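The Adjuster of Weights

1. Arrival

The scale at the Tresari grain terminal had been reading heavy since May. Nobody at the terminal disputed this. What they disputed was the amount, and the amount was the reason Damian Jasińska had been sent.

He came on the early bus with two cases. The smaller one held his clothes. The larger one held a level, a set of feeler gauges, a flashlight and the bound log in which he wrote down every reading he took, including the ones that later proved to be mistakes. Mistakes were struck through with a single line so that they could still be read. He had learned this from his first supervisor and had never seen a reason to change it.

The terminal manager was a woman named Wróbel, whose grandfather's name was painted on the elevator. She met him at the gate and walked him to the scale house without asking about the trip.

"It's a Prosteck," she said. "The deck is older than the cells."

"How much older?"

"The deck is older than me."

He wrote down: deck, age not documented.

2. The complaint

A truck scale of that type rests on load cells placed in pairs along its length. Each cell carries a share of the load and reports it, and the shares are added. If one cell reports too much, the error depends on where the truck stops. A driver who pulls well forward gets one weight and a driver who stops short gets another. The farmers had worked this out before the terminal did. By the middle of the month they were all stopping in the same place, and the cooperative across the river had filed a complaint.

The complaint ran to 181 tickets. Jasińska read all of them at the desk in the scale house, while trucks went over the deck behind him and the window shook in its putty. He sorted the tickets by driver, then by hour, then by hour again within each driver. The last sort showed something. The tickets before ten in the morning were nearly correct. After ten the error rose, held through the afternoon and fell off again toward evening.

"Heat," said Wróbel, reading over his shoulder.

"Possibly."

"You don't think so."

"I think it starts at ten. The sun is on that deck at seven."

3. Method

He closed the scale on Thursday. The test weights came by flatbed, and the man who ran the loader set them down over each pair of cells in turn. Jasińska took a reading, had the weights lifted, waited for zero and took the reading again. He did this from one end of the deck to the other and then in the opposite direction. It was slow work. The trucks waited along the county road with their engines off, and some of the drivers came up to the fence to watch.

The first pass gave nothing. Every pair was within tolerance. He moved back to the first position and began again.

At ten the third pair began to climb. He had the weights lifted. The display should have gone to zero and it stopped at 300. He tapped the housing, which was not a recognized procedure, and it remained at 300.

He lay down on the gravel and looked under the deck with the flashlight. The gap between the deck and the approach slab is supposed to be clear for its full width. On the east side it was clear. On the west side he could pass the thin gauge through and could not pass the thick one. He marked the place with chalk and lay there for some time.

"What's on the other side of this wall?" he asked.

"The dryer," said Wróbel.

"When does it start?"

She did not answer right away. "Ten," she said.

4. The dryer

It was a Flulon, bought secondhand after the wet harvest. It stood on a pad poured against the foundation of the scale pit, and when it ran it warmed the wall. The wall was long and had only one direction in which to grow. By the time the first load of corn was dry, the slab had moved far enough to touch the deck and lean on it. In the evening the dryer shut down, the wall cooled and the slab let go.

Jasińska asked that the dryer be turned off. They waited. He sat on the step of the scale house and ate an egg sandwich. Wróbel stood.

"My brother poured that pad," she said.

"It's a good pad."

"He measured it twice."

"It's level," said Jasińska. "I checked it."

She seemed to take this as he had intended it. When the wall had cooled he tried the thick gauge again and it went through. The display read zero. He wrote down the time and both readings and asked her to sign beside them.

5. Evening

There was no bus until morning, so she gave him supper at her kitchen table. Her daughter had come home for the week from her surgical rotation, and the end where a fourth person would have sat was empty. Jasińska moved the salt to make room for his plate.
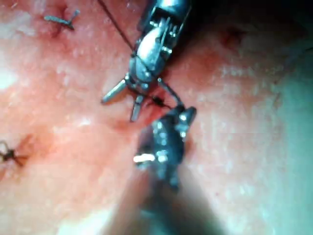
6. Tolerance

"What holds it steady?" he asked.

"The arm does," said the daughter. "The surgeon sits at a console and the arm follows."

"And if the arm is off?"

"Off by how much?"

He put his glass down. It was the first time in two days that anyone had asked him the right question, and he found that he had no figure ready. He told her instead about the slab. She listened with her fork in the air. Her mother, who had heard it already, got up and ran water into the pan.

Later, in the spare room, he worked through the corrections. The cooperative's claim stood at 2,018. By his arithmetic the terminal owed them 1,599, and the difference was made up of tickets written before ten in the morning, when the dryer was cold and the scale had been telling the truth. He checked the sum, then checked it from the bottom of the column upward.

In the log he entered the cause as thermal contact, west approach. Under recommendations he wrote that the slab should be cut back and the dryer moved. He considered that for a while and drew a single line through the last four words. Cutting the slab would be enough. The pad could stay where it was.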